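November, evening

Slept badly and got up before it was light. Rain on and off until noon. I had told myself I would do the accounts first and cook second, and of course it went the other way around.

The dough was better this time. I used the Gisari flour, 403 grams on the scale when I meant to stop at 400, and left it alone. First rise was slow with the heat turned down. I gave it an extra half hour on top of the fridge and it caught up. I shaped the buns smaller than last week's, which had come out flat and stuck to one another.

Got out the electric steamer with the steel basket. I like it more than the stovetop one. The glass lid lets me keep an eye on things, and the white handles on the pot are wide enough to hold with a towel. 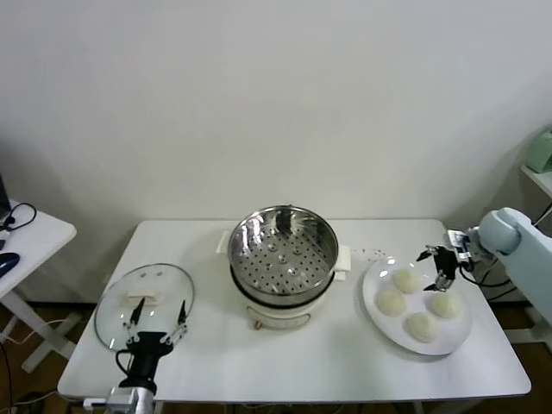

I am still undecided about how many to steam at once. Four sit well on the big plate, and they also leave each other room in the basket. More than that and the sides start to touch. The recipe I copied out in Birudthorpe says to wait 5 minutes before lifting the lid. I have written that on the card now so I stop forgetting it.

There were crumbs on the white table again. Everything shows on it. I wiped it down before supper and will have to do it again tomorrow.

Wrote to Chae about the filter order, which is late. Paid the Nurier bill, 201, more than I expected. Must check the meter reading before the next one.

To buy: yeast, parchment, dish soap, scallions if they look decent. The red bean paste will do for one more batch.

Bed by ten, I hope. The rain has started again.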